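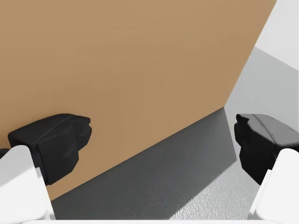 One respondent from Clunport objected to the word "rerun" altogether and wrote that an episode she had missed the first time was new to her, whatever the listings said. Several others made the same point in milder terms. We kept the word in the questionnaire for the second wave, but added a line asking whether the respondent had seen the episode before.

4.2 Repeat viewing of half-hour comedies

The second wave was sent to the 1,000 households that had returned a usable diary in January. Each household listed every half-hour comedy watched on a television set during one week, with the channel, the starting time and the number of people in the room. Viewing on phones was left out, as it had been in the first wave. The diaries gave 1,674 separate entries after duplicates were removed. An entry was treated as a duplicate when two members of one household recorded the same broadcast.

Episodes shown out of order caused the most trouble in coding. Paredes, the cable channel with the largest share of entries, ran two episodes back to back each evening, and these often came from different seasons. Respondents tended to write down the title of the series and a few words about the plot ("the one with the wedding," "boss gets locked out"). We matched these notes to the channel's printed schedule. Where the note fit neither of the two episodes, the entry was kept in the totals but dropped from the comparison by season.

Households in Irgate watched more repeats than households in Akden. Part of the difference comes from the schedules. The Irgate station filled the early evening with older comedies, while the Akden station carried local news and a quiz in the same hours. When only entries after 9 p.m. are compared, the gap between the two towns is small and we do not interpret it further.

Respondents under 40 were more likely to say that they had the set on while doing something else. Those over 45 more often named a particular character or actor as the reason for watching. We did not ask about streaming subscriptions in this wave, and some of the age difference may reflect that omission. A household with a large library of episodes on demand has less need of a broadcast repeat, and younger households may be more likely to have one.

Season finales were rarely recorded as repeats. The schedules show that they were broadcast as often as other episodes, so the low number is a matter of what people chose to watch or chose to write down. The diary cannot separate the two. The interviews in Section 5 return to this question.

Figure 4. Tan panel and two black gripper fingertip pads.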